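In praise of the boring block

2018-04-10

Posted by Beathag Yule

I have read a lot of robot learning papers this year, and the ones that get passed around tend to have a kitchen in them, or a pile of forty different toys. I love those as much as the next person. But the result that has cheered me up the most is one where an arm picks up a yellow block from a tray, over and over, and the only thing it has to see with is a little camera on its own wrist.

The work is Mhairi Shearer's, done at the Sondton lab, and the method goes by the name of Preser. The idea is easy to say. A person guides the arm through the task, the system learns to copy what the person did from the wrist view alone, and then it goes back over its own failed tries and asks which moment of the picture stream would have told it something was going wrong. It learns from that too. There is no overhead camera and no map of the tray.
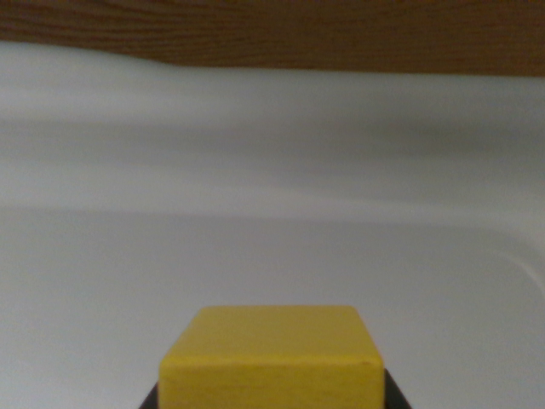 The wrist view with the block held between the fingers, tray and wood behind.

What I like is how little data it took. Shearer's team recorded 276 guided tries, which a patient person can do in a few afternoons (I know, I've done worse for less!). Out of those they threw away 90 where the operator had changed their mind partway through, and the paper says so in the main text, with the reasons, where you can find them. The older Plakex baseline was trained on exactly the same set, and it copes fine until the block is near a wall of the tray, at which point it gets lost. Preser gets lost far less often. I think the reason is that a failed try near a wall is worth so much more than a good one in the middle.

I want to make the case for that kind of experiment more generally, because I keep hearing it called a toy problem. A reviewer of one of my own papers last December used those words, so I may be a little sore about it.
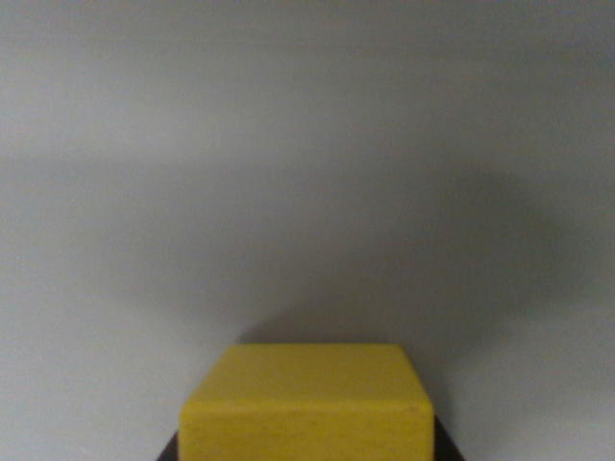 When a view has almost nothing in it, you find out what your method is leaning on. Most of us who train these things on busy benches have had the experience of a policy that turned out to be watching a mug, or the corner of someone's notebook, and doing rather well from it. Take the mug away and the thing falls to bits. With one block and plain surroundings there are far fewer places to hide. Shadows become a real part of the input, and so does the small change in how large the block looks as the arm moves. Shearer has a lovely section on shadows. She trained one version with the brightness scrambled and it got worse at judging height, and I read that page three times with a big silly grin.

Is it enough? No, and the authors don't claim it is. Echeverri's group has argued for years that single-object results don't carry over, and they have the numbers on clutter to back that up. I agree with them about clutter. Where I part ways is on what should come first. If a method can't explain its misses with a single object, I don't see how we would ever untangle them with twelve.

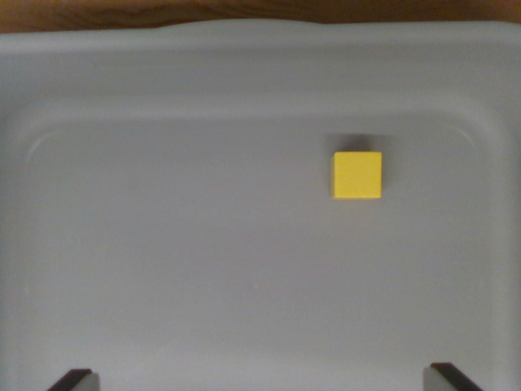

The distance before the grasp is where I'd spend the next year, if it were up to me. Preser decides very early which side it will come in from and it hardly ever changes that choice, even when a late change would save the try. Figure 3 in the paper shows this plainly, and the team leaves it as an open question. A student could pick it up tomorrow with a modest arm, a tray and a painted block — and I hope several do.

I'd also love to see someone repeat the whole thing in a different room with different lights. The code is out, the guided tries are out, and the rejected ones are in their own folder with notes beside each. I've started going through those notes in the evenings. Number 173 just says "sneezed", and the arm path shows it beautifully.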